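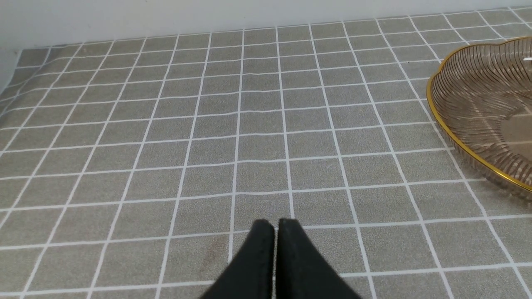 Figure 1. A grid of squares on a flat surface, seen at an angle. The squares far away look shorter and narrower than the near ones.

Drawing for Beginners, Unit 4: One-point perspective
Course notes, Friday group
Teacher: Alby Quinlan

What you need for this unit
Paper (two sheets at least), a pencil HB and a softer one, a ruler of 40 cm, an eraser. If you have the Plindano sketchbook from the first unit, you can use the blank pages at the end. Please do not use pen yet.

1. The horizon line
The horizon line is at the height of your eyes. This is the first rule and many students forget it when they begin to draw. If you sit down, the horizon goes down with you. If you stand on a chair, it goes up. Every flat thing which is lower than your eyes, you see from the top. Every flat thing which is higher, you see from below.
In a room you usually cannot see the real horizon, but you must still decide where it is. Draw it very lightly through the whole sheet, from left to right. It can also be outside of your paper. Then you put the sheet on a bigger one and fix it with tape.

2. The vanishing point
Lines that are parallel in reality and go straight away from you will meet in one point on the paper. We call it the vanishing point. In one-point perspective it is on the horizon line, directly in front of the eye. Lines that go from left to right, parallel to your shoulders, stay horizontal. Vertical lines stay vertical.
Look again at Figure 1 and follow the lines that go back. They spread like a fan toward us, and their common point is higher than the top of the picture.

3. How to draw a floor with tiles
a) Draw the horizon line and mark the vanishing point V.
b) Near the bottom of the paper draw a horizontal line and divide it in equal parts.
c) Connect every mark with V.
d) Choose the depth of the first row and draw its back line, horizontal.
e) Draw a diagonal through the first tile at the left and continue it until it crosses the other lines. At every crossing, draw a new horizontal line.
The diagonal is the important step. Students often guess the distance between the rows, and then the floor looks as if it bends. With the diagonal you have nothing to guess. To check your work, draw a second diagonal from another tile, in the same direction. Both diagonals must meet on the horizon line.

4. Common mistakes
The horizontal lines are not parallel to the edge of the paper. Use the ruler for all of them.
The vanishing point moves during the work. Make a small cross and do not erase it before the end.
The first row is too deep, so the tiles look like long boards. Make step d again with a smaller depth.

5. Homework
Draw a kitchen floor with tiles, and one simple box standing on it. The front side of the box is a normal rectangle, and only the sides go to V. Leave the construction lines visible, I want to see them.
Reading: Kelline, "Seeing and Measuring", page 86 and the two pages after it. The exercise with the staircase is voluntary.
In May we begin with two vanishing points.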